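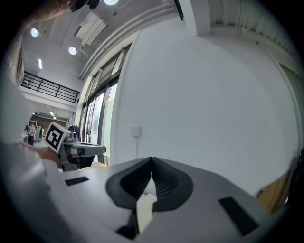 Round lights, one long tube, beams running off toward the windows.

Look up for once. Big shared rooms get fussed over from the floor to about shoulder height, and then the money runs out. Chairs, yes. Desks, yes, endless meetings on desks. The ceiling gets whatever was in the catalog.

I've worked under a lot of them. The old Zurkov building in Pamumley had 114 fixtures on 2 switches. All on or half on, and half on meant the wrong half. People brought in lamps from home by April. Then a memo about lamps.

My complaint is the mixing. Round lights in one spot, a tube in another, daylight coming in sideways and arguing with both. Each one is fine. Put them together and you get a headache around three and a white sleeve that looks like three different shirts depending where you stand. If you wear glasses you know the rest, every fixture sits in the lens.

Beams I like. Leave the beams alone, please. Grukulwood boxed theirs in behind tiles and the room lost its whole lenght, felt like a dentist's.

So what do I want? More switches. Smaller zones. Someone to sit in the actual chair at dusk before signing off teh plan. El Ouafi did that in their reading hall, 19 zones, each with a dimmer you can reach without a ladder, and I stayed until closing and forgot to be annoyed.

2 December 2019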